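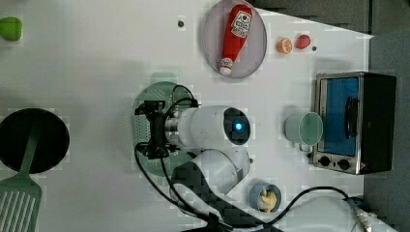

Notebook 4, p. 39

December, a bit after lunch. Spent the morning on the kitchen cell again, mostly on the wrist cable. It's been snagging whenever the arm swings back over the table, and I finally got fed up and re-routed it. There's more slack at the gripper end now, and I moved the strap so the loop hangs away from the fingers – much happier with that! The connector got unplugged, wiped, and pushed back in until it clicked (Algirdas, please don't pull on it by the cable, I know it's tempting).

Then the gripper itself. I went over the finger screws with the small driver and found one on the linkage that took almost a full quarter turn, so that may be our mystery rattle. Pads cleaned with the Stindthorpe wipes, same as always.

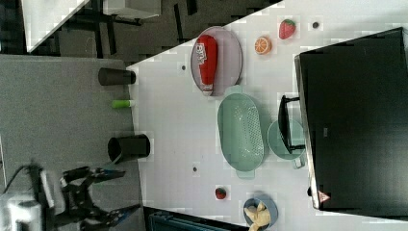
After that I redid the zero position and ran the slow jog, 305 moves at low speed with my hand on the stop button the whole time. No faults in the log. The Espinoza routine wants a longer warm-up when the room is this cold, but I skipped it today and the joints sounded fine to me. The ketchup plate stays where it is, by the way, because Flindamon's taught points all start from there and I do not want to teach them over again!

Still to do: a second strap near the base, and ask Pallasmont if they have spare finger pads (ours are good for now, but I'd like a set in the drawer). Next grease is at 800 hours on the counter – I wrote it on the tape on the controller too.

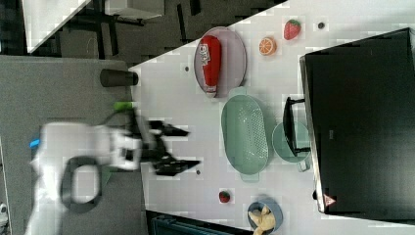
Arm over the table, gripper open, cable loop hanging below.

Algirdas Grīnberga has the cell from four o'clock. Speed is still set low, so turn it back up if you need it.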